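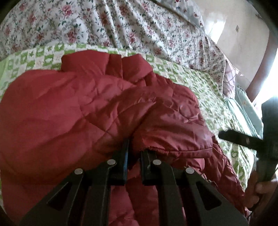
I believe a hand-held gripper should be looked after by the person who holds it. At Goma we keep 12 pairs, and for a long time they all went to the Drovier workshop when something felt wrong. I think this was a mistake.

A padded jacket is a hard test for a gripper. The cloth is smooth and it slides, so a small play in one pivot becomes a big problem at the fingertip. The person who folds feels this play many days before the workshop can measure it.

My rule is simple. Every 200 folds, stop, wipe the finger pads, and try each pin with your thumb. It takes around 11 minutes. Some colleagues call it lost time, and I understand them, but I don't agree.

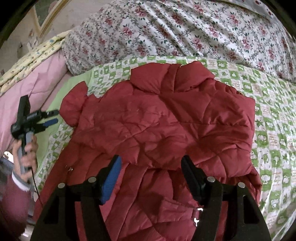

Should the operator also replace a worn pad? I would say so, if the workshop has shown the operator one time how to do it.

The linkages I would leave to Drovier. A pin which is too tight is worse than a loose one, and it is difficult to feel this without practice.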